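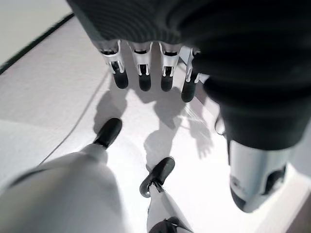 Protokoll der Arbeitsbesprechung Handvergleich, Projekt Presari
Datum: 10.10.2023
Leitung und Protokoll: Gopinath Palaniappan

1. Begrüßung und Stand der Dinge

Gopinath begrüßt alle herzlich, ganz besonders die beiden Gäste von Udora, die den weiten Weg auf sich genommen haben (und Kuchen dabeihatten, vielen Dank noch einmal dafür!). Das Protokoll der letzten Sitzung wird ohne Änderungen angenommen.

2. Bericht vom Prüftisch

Für den direkten Vergleich stehen sich die Hände über dem weißen Tisch gegenüber, Fingerkuppen zu Fingerkuppen. Die Hand mit dem dunklen, fein gerippten Strickbezug hängt dabei von oben herab. Der Bezug lässt die Fingerglieder mit dem Gestänge frei, was alle für die Sichtkontrolle sehr begrüßen. Über die schwarzen Kuppen wurde länger gesprochen: Udora findet sie für glatte Teile gut geeignet, unsere Werkstatt hätte sie gern eine Spur weicher. Man einigt sich darauf, beide Härten zu bestellen und dann in Ruhe weiterzureden.

Bisher liegen 345 Greifversuche mit dem Sastry-Regler vor, davon 12 Fehlgriffe. Mit dem Hollwood-Regler sind es erst 145 Versuche, ein Vergleich wäre also verfrüht, auch wenn der erste Eindruck beim Daumen recht erfreulich ist.

3. Kamera am Handgelenk

Der Blick über die eigenen Finger hinweg auf die Gegenhand ist brauchbar. Sorgen macht der Schatten, den die obere Hand auf die helle Platte wirft; die Fingererkennung könnte ihn für Finger halten. Die eigene Daumen- oder Handflächenpartie liegt außerdem so nah, dass sie unscharf wird. Vorgeschlagen werden eine matte graue Auflage und eine zweite Leuchte von der Seite. Das dünne Kabel auf dem Tisch soll bitte vor der nächsten Messreihe anders verlegt werden.

4. Beschlüsse

Der Dauerlauf wird auf 3.000 Schließzyklen je Hand festgelegt, mit Bezug und ohne.
Die Werkstatt besorgt Auflage und Leuchte.
Udora schickt die Kuppen in beiden Härten.

5. Verschiedenes

Der Schlüssel zum Messschrank hängt wieder am alten Haken. Nächste Besprechung im Januar, Einladung folgt durch Gopinath.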